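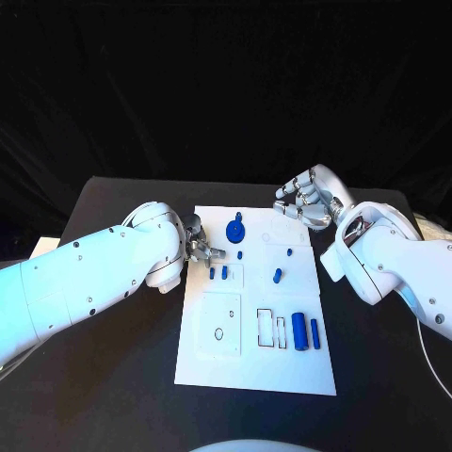 What is a task board for? It gives a maker of parts, or anyone who has to fit them, a fixed set of small jobs that can be repeated under the same conditions and compared from one day to the next.

Ewan Tuhiwai has designed such boards at Wihongi for most of his working life. The current one, sold under the name Fevholm, is a flat white panel divided into sections, with blue parts that sit in or on them. He spoke at the firm's workshop in Kovbridge on Friday, February 16, 2018.

The first question was why the panel is flat. Earlier boards had a raised rim, he said, and the rim caught the wrist. "You end up measuring how well somebody avoids the rim. I wanted the fit and very little else." Removing it also cut the weight, and the board now ships in a single sleeve.

Tolerances took up much of the conversation. The looser holes are cut with a clearance of 15 hundredths of a millimetre. The tighter ones are not published. Tuhiwai checks every hole with a plug gauge before a board leaves the bench, and a hole that fails is not filled and recut. The whole panel goes back.
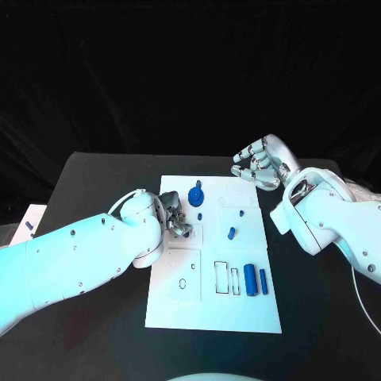

Pegs, in his view, receive too little attention. A worn peg will pass through a hole that a new one would not enter, and the result looks like an improvement. He replaces each set after 2000 insertions, whether or not wear can be measured. Colour is part of the same argument. A dark blue peg held between the fingertips over a recessed plate still reads clearly against the white, even when part of it is covered, and he rejected a grey set in August for failing on that point. "Grey was cheaper," he said. "It was also the colour of every bench we tried it on."

The grooves between sections are fine and shallow. They mark where one job stops and the next begins, and a small part should be able to slide across them without tipping. Board number 414 had deeper grooves and was withdrawn. 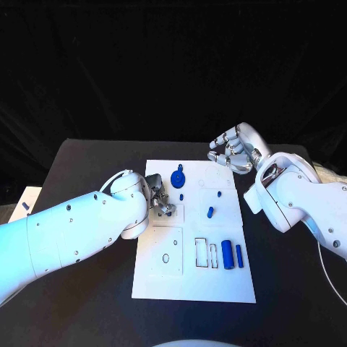 At Jimton, which buys the boards for training, Wihongi was told that the layout is good but the order of the jobs should be fixed in the instructions, as two people who start at opposite corners can't be compared. Tuhiwai accepts this in part. The next printing of the sheet will give a recommended order and leave the choice open.

He is now working on a second panel with threaded parts. The thread pitch has not been settled.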